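Moving the reading group site off its old theme

I finally moved the reading group site to a new theme in April, after putting it off for most of a year. The old theme was called Vidal and its developer had stopped updating it. It still worked, mostly, but every time WordPress had a major update I held my breath. The last one broke the comment form on mobile, and I decided that was enough.

I'm writing up what I did so I can find it next time. It might help someone else running a small site with a lot of old posts.

What I was starting with

The site has 610 posts and 40 pages. Most of the posts are meeting notes and member reviews. There are comments going back to the beginning, and people do still reply to the old ones, so I wanted to keep all the threading intact.

Vidal had its own shortcodes for pull quotes, book details and the little author boxes. That's the bit I was dreading. When you switch themes, those shortcodes stop being processed and you get the raw square brackets in the middle of the post. The book details one was in nearly every review.

The new theme is Folla. I looked at Nukden as well and liked the typography, but it wanted three plugins installed before it would show a menu, and I'm trying to have fewer plugins. Folla does less. It has one sidebar, two menu locations and a plain archive page, and it leaves the comment markup alone.

Making a copy first

I did everything on a staging copy. My host has a button for this in the control panel, and it took 30 minutes to finish. If yours doesn't, you can export the database and copy the files down to your own machine. I've done it that way before and it's fine, just slower.

One thing I forgot the first time was to turn off outgoing email on the copy. I approved a held comment while testing and the person got a notification with a link to the staging address. She wrote back asking if the site had moved. I've now got a line in my notes, in capitals, about turning off email.

Dealing with the shortcodes

I had two choices. I could do a search and replace in the database and turn every shortcode into ordinary HTML, or I could leave the posts as they were and write a small plugin that kept the shortcodes working.

I started with the search and replace. It went well for the pull quotes, which were all written the same way. It went badly for the book details, because over the years people had typed the attributes in different orders, used curly quotes, left out the publisher and so on. My pattern matched most of them and mangled the rest. I restored the copy and started over.

The plugin turned out to be much less work. It registers the same three shortcode names that Vidal used and prints simple markup for each one. The file is short enough to read on one screen. I called it Usa, after my neighbour's cat, and it lives in the mu-plugins folder so that no one can switch it off by mistake.

Ismael Nogueira left a comment on an earlier post of mine suggesting exactly this, and I should have listened then. He also pointed out that you should return the output from a shortcode function and never echo it. I had echoed it. If your book details are appearing at the top of the post when they belong halfway down, check for that.

Images

The old theme cropped featured images to a wide strip and the new one shows them closer to their original shape. I regenerated the thumbnails overnight with the command line tool and spot checked the results in the morning. A few of the very old ones came out small and blurry. The originals were small to begin with, so I've left them.

I also went through the general header images that get used when a post doesn't have its own, and set the default again under the Folla settings. It's stored with the theme options, so it doesn't carry over from the previous theme.
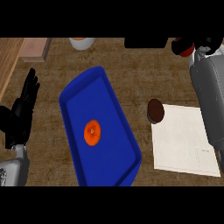
Comments and the feed

The comments came across without any trouble. They're stored separately from the theme and all the threads were where they should be. The only change I made was to the nesting depth. Folla indents each level quite a lot, and on a phone the fifth reply was a column of single words. I brought the limit down in the Discussion settings. Existing replies below that depth still show up, they just line up with the level above.

The feed was a different matter. Vidal had been adding the author box to the bottom of every feed item, and I'd never noticed because I don't subscribe to my own site. With the new theme it was gone, and a member emailed to ask why she could no longer tell who had written each review. I added the name back with a filter on the feed content. I put that in the same plugin file.

Still to do

The search results page is ugly. It prints the full post for every result and I'd like excerpts. I think that's a template change, so I'll need a child theme, and I haven't set one up yet.

The menu on tablets opens behind the header when the screen is turned sideways. I've reported it to the developer.

I also want to go back and fix the categories. There are two for poetry, one with a capital letter and one without, and I have no idea which one people are using.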